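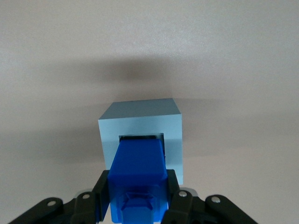 Siwan Foulkes wonders whether the peg has to be square to the hole before you push, or whether you can get away with nearly. Hers has a corner that catches every time.

Blue peg won't go all the way into the light blue block

Posted in Puzzles & Building Toys, May 26, 2022

I bought a bag of secondhand blocks and pegs and have now spent more of my week on one pair than I did on my taxes. The block is the pale blue one with the square opening in the front. The peg is the darker blue. It starts fine and then stops as if it has remembered an appointment. I have tried pushing harder. I have tried pushing harder while saying things. Is it the wrong peg, or is it me?

Bornel

Could be both. Take the peg out, turn it a quarter turn and try again. Molded pegs often aren't perfectly even, and one side can be a hair fatter than its neighbor. Go through all four sides before blaming the block. When you find the one that slides, put a pencil dot on it so you don't have to do this again next week.

Also run a fingernail around the inside edge of the opening. If you feel a little ridge, that's leftover plastic from the mold. A nail file takes it off in a minute. File the ridge and leave the peg alone, or you'll end up with a peg that falls out of everything.

Siwan: nearly is not good enough, sorry. If one corner catches, back it out and start over straight.

Cemeo

mine did this so i put it in the freezer. the peg not the block. worked for 2 minutes

Hopkin

Please don't use cooking oil, which is what I used. It went in beautifully. It now comes out beautifully as well, usually onto the carpet, and the block has collected 6 months of dog hair.

Quarter turns did it for the rest of my set.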